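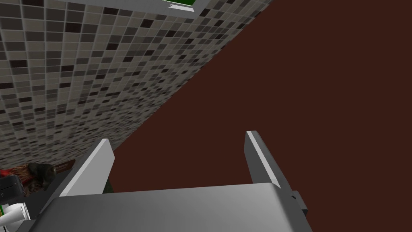
**Hendelcombe, June**

# Harnetti opens its practice kitchen to anyone who wants to teach a robot

Harnetti, the robot teaching workshop in Hendelcombe, is opening its simulated kitchen to schools, colleges, clubs and curious people at home. From this month, anyone with an ordinary computer and a game controller can take hold of a robot gripper on screen, guide it through a kitchen job and save the result as a lesson that a robot can learn from.

The project is called Murier, and it has been in the making at Harnetti for 17 months. It grew out of the workshop's long-running work with real arms, where people teach a task by holding the arm and moving it through each step. That way of working is lovely to do (you feel the weight of the thing, and you learn very quickly where the elbow wants to go), but it needs an arm, a bench and somebody on hand who knows both. Murier puts the same kind of teaching into a kitchen drawn by computer, with worktops, tiled walls and all the small clutter that makes a kitchen awkward to work in.

"The first time I drove it I spent most of an evening trying to pick up one spoon, and I enjoyed every minute," said Zulema Jara, who leads the project. "You look down past the fingers and start thinking about things you've never had to think about. How wide should I open? Do I come in from the side? My own hands have been doing this for years without asking me!"

## How a lesson is made

The person teaching sees the kitchen from just above and behind the gripper. One thumb moves it across and back, the other raises and turns it, and a trigger opens and closes the two fingers. Each try is recorded from start to finish, including the pauses and the second thoughts. When the task is done, the teacher can keep the recording, throw it away or play it back.

The kept recordings are then used to train a control program, which has a go at the same job by itself. Objects are moved between tries, so a program that has only copied one path soon gets into trouble. New teachers usually see this for themselves within their first session, and it tends to be the moment they want to go back and show the job again from a different starting point.

There are 65 tasks in the opening set. The easy ones ask for a single object to be lifted and put down somewhere else. Later ones include opening a cupboard, clearing a worktop and placing a pan without knocking into its neighbours. A written guide comes with every task, with notes on what tripped up the early testers.

## Learning from people who had never done it

Over the spring, 73 people from Hendelcombe and the villages nearby tried Murier at evening sessions in the workshop. Between them they recorded over 400 lessons, all of which will be included in the opening release, with the permission of the people who made them.

Samina Shaikh, who ran the evenings, was struck by how different the lessons were. "Some people swoop in, some creep. We had one lady who lined everything up beautifully and then backed off and started again three times before she'd close the fingers. At first I thought we ought to tell everyone to do it the same way. I'm so glad we didn't, as those differences are a big part of what makes the collection interesting."

The sessions also changed the software. The early controls moved the gripper relative to the room, and people kept steering left when they meant right. The controls now follow the teacher's view. The playback screen was rebuilt as well, after several testers asked for a way to slow down the last moments before a grasp.

"I'd written a very clever menu for choosing control modes," said Hrvoje Tomić, who wrote much of the driving software. "People looked at it, closed it and carried on. It's gone now. There's one mode to start with and a second one tucked away for people who go looking."

## From the screen to the bench

Murier is a place to practise, and Harnetti is careful about what it claims for lessons made there. A simulated object doesn't always slide, tip or squash as a real one would. Teams hoping to use their lessons on a physical arm should expect to add some recorded by hand at the bench, and the guide has a chapter on how to do it.

Auður Mikkelsen, who looks after the workshop's arms, will run a monthly bench evening for people who have finished the first group of tasks. Visitors will be able to repeat a job they taught on screen, this time by guiding a real arm, and compare the two recordings side by side.

## Taking part

Murier is free for schools, clubs and home users. Groups can ask for a guided first session, held at the workshop or by video call, and teachers may borrow controllers for up to one half term. Minhas, the local training centre, will host the first group session later in June, beginning at 6.30 pm.

Requests for places, interviews and demonstrations should be sent to Roman Nowakowski at the Harnetti press desk.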